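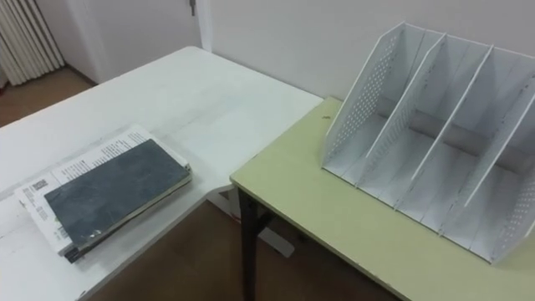

Stack of books and papers under a slate-grey notebook, on a white table.

Nirero Notebook Transcriptions: data card

Version 1.2, June release

Summary
Nirero is a set of 1,784 transcribed pages from handwritten household account books kept in English. Each record pairs a line-by-line transcription with a normalised version in which abbreviations are expanded and sums are converted to pence. Page scans are held separately by the Cisura archive and are not part of this download.

Contents
pages.csv – one row per page, with page ID, volume ID, decade and condition code
lines.csv – one row per written line, in reading order
entries.csv – one row per ledger entry, linked to lines by line_id
glossary.txt – abbreviations and trade words with their expansions

All files are UTF-8 with Unix line endings. Empty fields mean "not present on the page". The string [ill] means present but illegible.

Transcription rules
Spelling is kept as written. Crossed-out text is kept between double hyphens. Ditto marks are kept in lines.csv and resolved in entries.csv. Text written across a fold is joined without comment. Columns are read left to right, except in volumes K04 and K07, where the keeper put the price first.

Checking
A sample of 100 pages was transcribed a second time without sight of the first version. Where the two differed, the reading was settled against the scan and the rule list amended. The remaining pages were read once and passed through the Kendex consistency script, which flags totals that do not match their entries. Wrong totals made by the keeper are left alone and marked sum_error = 1.

Known problems
Pencil entries are under-recorded in the oldest volumes.
20 pages have a decade but no volume ID.
Farthings were rounded down in version 1.0. Do not mix totals from that version with later ones.
The Forsberg volumes use a local measure for flour that has not been converted.

Licence
Transcriptions and glossary: CC BY 4.0. Scans: apply to Cisura.

Changes
1.2 – farthings restored, glossary extended
1.1 – ditto marks resolved in entries.csv
1.0 – first release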